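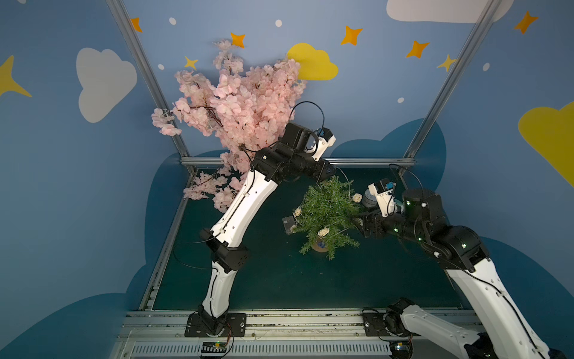

Peinture murale mate Tuston, avis après dix mois

Tuston vend cette peinture acrylique en pots de 1 000 ml, en teintes prêtes à l'emploi. Je l'ai appliquée en janvier dans une chambre d'enfant et dans un couloir, sur du placo déjà peint en blanc.

Le produit est assez épais. Il se mélange bien à la baguette mais il faut racler le fond, où les pigments se déposent. Au rouleau à poils moyens, il ne goutte presque pas. Les angles se font sans difficulté avec une brosse à rechampir ordinaire. J'ai utilisé le manche télescopique Bemero que j'avais déjà, rien à signaler de ce côté.

La couvrance dépend de la teinte. Avec un bleu moyen, deux couches suffisent. Avec le jaune, il en a fallu trois et on devine encore une ancienne reprise d'enduit près de la porte. L'odeur est faible et avait disparu le lendemain, fenêtre ouverte.
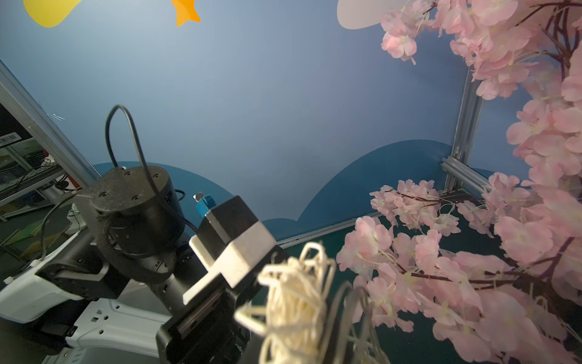

Mur bleu, motif de vagues plus foncé et formes décoratives en partie haute.

Pour les motifs, j'ai posé du ruban de masquage Caldeira sur une peinture sèche depuis deux jours. Les bords sont nets sur les lignes droites. Dans les courbes, la peinture a filé à plusieurs endroits et j'ai repris au pinceau fin. Mieux vaut tracer au crayon et remplir à main levée.

Côté entretien, les traces de doigts partent à l'éponge humide. Le feutre laisse une ombre. En frottant fort, on lustre la surface et la marque brille sous une lumière rasante, surtout dans les teintes foncées. Dans le couloir, je prendrais aujourd'hui la version satinée.

J'avais essayé auparavant la mate de Tukach, plus liquide et plus longue à sécher, mais un peu plus résistante au frottement. Le pot Tuston se referme mal une fois le bord encrassé. J'ai transvasé le reste, 583 ml, dans un bocal en verre, et il est encore utilisable pour les retouches.

Note : 7/10

Avis publié le 3 novembre 2025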